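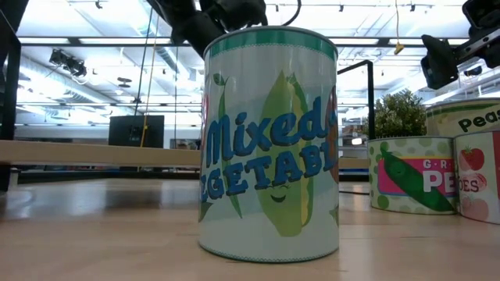 Cans and Carriers: Gallery 4

Pudia pantry pages, compiled by Mahnaz Shojaei
Posted September 15, 2022

This gallery covers canned goods outside the cupboard: how the label reads when a can stands on a table, and how cans sit together on a board with a handle. Shelf layouts are in the earlier galleries. The notes are kept short and go with the written guide to the Bredano pantry, which was rebuilt in February around shelves 700 mm wide.

Terms used on this page:
Carrier - any board or tray with a handle, used to move cans between shelf and table.
Facing - the side of the label turned toward the person reading it.
Cluster - cans standing close together with no divider between them.

Label facing, mixed vegetables

The can is upright with the product name toward the viewer. "Mixed" is in rounded blue letters and the second word sits directly beneath it, both on the same upward slant to the right. The start and end of VEGETABLES run around the sides.

A long word on a curved surface loses letters at both ends, and a slanted one gives up a little more height than a straight one. Here the short word carries the reading. At shelf distance the cartoon vegetable with the smiling face does as much work as the lettering, and the teal-green band near the top rim helps when only the upper part of the can shows over the row in front.

For shelf use, turn the can until the short word is centered. The long word will then fall evenly on both sides. Azadeh Sharifi marks the center of each Bredano shelf bay with a strip of tape and lines up the first can to it. The rest of the row follows the first can.

Labels with no short word are turned to the main illustration. Labels with neither are turned to the largest block of plain color, and the contents are written on the lid in grease pencil.

Four cans on a carrier

The board is rectangular and wooden, with a thin black wire handle, and lies diagonally on the tabletop. Four cans stand on it in a diamond, lids up. More cans are on the table surface beside it, and a small-leaved plant with tiny white flowers sits in a woven brown basket pot at the corner.

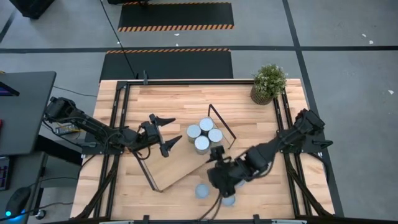
Does a board without a rim need anything under the cans?
A thin rubber mat cut to the size of the board is enough for short trips indoors. For stairs, use a tray with a raised edge.

Notes on loading

Place the first can nearest the middle of the board and build outward. A cluster that starts at one end has to be pushed along later, and full cans drag a mat with them.

Keep the heaviest cans next to the handle mounts. On most wire handles the mounts are two small holes or screws, and they take the load well when it is close to them. A heavy can at the far edge tips the board before it strains the wire.

Leave finger room around the handle. Tall cans can block the grip, and the usual fix is to move one can out a little and close the gap from the other side. Square and diamond clusters hold the same number of cans. A diamond puts one can toward each side of the board and leaves the corners open, so the thumb has somewhere to rest when the board is lifted by its edges.

One layer only. Stacked cans hold well on a shelf and badly on anything that is being carried.

Set the carrier down flat before taking cans off. Unload from opposite sides in turn. This matters more on narrow boards.

Notes on lids

From above, most cans look alike. Silver lids give no information about what is inside, and the label cannot be read without lifting the can or bending down. The Bredano pantry held 263 cans at the last full check, and 49 of them had been put away with no mark on the lid. Nima Rostami went through those by hand over two evenings.

The current method is a two-letter code and a year: MV for mixed vegetables, CO for corn, BE for beans. The code goes on the flat part of the lid, clear of the rim. Grease pencil wipes off with a dry cloth. Marker lasts longer but smears if the lid has any oil on it, so wipe the lid first and let it dry.

Round stickers were tried and dropped. They lift at the edge after a few months in a cool cupboard and stick to the base of the can above.

Notes on the table

A plain wooden top works well for sorting. Cans slide on it with little effort, and a dent in the base shows up as a rock or a click when the can is set down. Put dented cans to one side and check the seams before they go back on the shelf.

Plants can stay on the table if they are at a corner and out of the path of the carrier. Water from the pot is the main concern. A wet ring under a can will start rust at the bottom seam, and paper labels wick moisture upward from the lower edge.

Related pages

Gallery 3 - Deep shelves and step risers
Handle repair for wire carriers, by Birthe Kárason
Lid codes, full list (printable)

Corrections to the lid code list go to Amirhossein Soltani through the Pudia contact form.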